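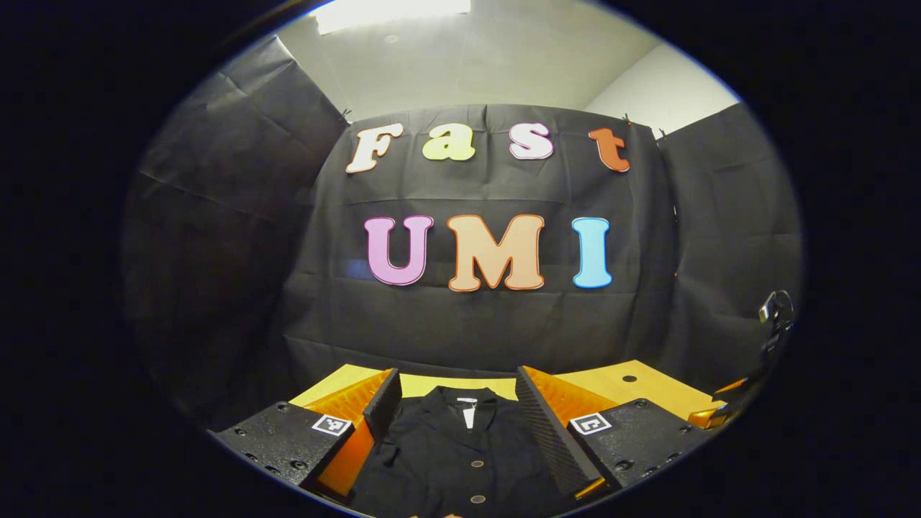 Step 2: Check who controls the company

1. Open the Skasard registry extract and go to the shareholder table.
2. Note every holder above 4 per cent. For Bisterari, this gives Tamura at 37 and Zarbridge at 43.
3. Search each corporate holder in turn until you reach a natural person or a state body.
4. Record any regulator-appointed administrator separately — an appointment changes control, and the share register may not show it.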